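Zilthorpe Mill open day, June

Last updated: June

The mill at Zilthorpe opens to the public twice a year, and this was the first time we had managed to go. It stands at the bottom of the village, past the church and over a narrow bridge, and it still weaves and finishes cloth on a small scale. Entry was free but you had to book. We were in the 10.30 group.

Parking is in the field opposite. It had been mown and was firm enough, though I would not fancy it after a week of rain. From the field gate you cross the road and go in through the old cart entrance, where the date 1723 is cut into the stone over the arch. The guide told us only the arch and the wall beside it are that old. The rest was rebuilt after a fire, and the long shed at the back is later again.

The tour started in the wool store, which is cool and smells strongly of sheep. We were shown fleeces at different stages and allowed to handle them. Very little scouring is done on the premises now. Most of the wool arrives already cleaned and spun, and the mill dyes part of it and buys the rest in colour.

Next came the dye house. They were running a dark green that morning for a customer called Juder, who make seat covers. The vats are heated by gas and hold far less than I had expected. Each batch gets a sample cut from it, which is dried and pinned to a card, and the cards go back decades. One wall is nothing but these. I would have liked longer there, but the group behind was already at the door.

The weaving shed is the loud part. Ear defenders are handed out and you do need them. There were 2 looms working and several more standing idle with their covers on. The older one came from a closed mill further up the valley and is kept for narrow cloth. The newer one does nearly all the furnishing fabric. We watched a change of shuttle and then a broken warp thread being found and tied, which took the weaver less time than it took us to see where the break was.

Finishing is upstairs. The cloth is washed, stretched, pressed and then drawn over a lit table to be checked for faults. Small ones are mended by hand with a needle. Anything worse is marked at the edge with a coloured thread and sold as seconds.

The last room was given over to printed upholstery. The mill does not print its own, and sends plain cloth out to a firm called Ouazzani for this. There was a rack of samples, mostly florals and stripes, with a few loose sketchy line patterns on brown and grey grounds. The shortest run they will take is 500 metres, so it is no use to anyone with one sofa to cover. A card on the rack gave cleaning advice: vacuum first, test any cleaner on a hidden patch, and dry away from direct heat. They recommend a soap called Clinosel and sell it in the shop.

The shop has remnants by the kilo, cushion covers and a bin of seconds. I bought a length of the green and a bar of the soap. Tea and cake were in the old counting house, cash only.

The whole visit took just over two hours. The stairs to the finishing room are steep and there is no lift, but the ground floor is level. Toilets are by the car park gate. The next open day is in the autumn and booking opens a month before.

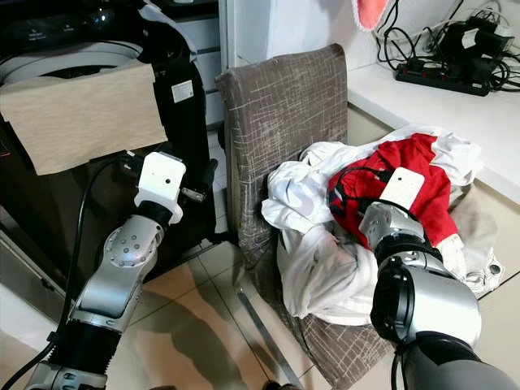

Back home: chair with a printed line pattern on brown, by the washing machine.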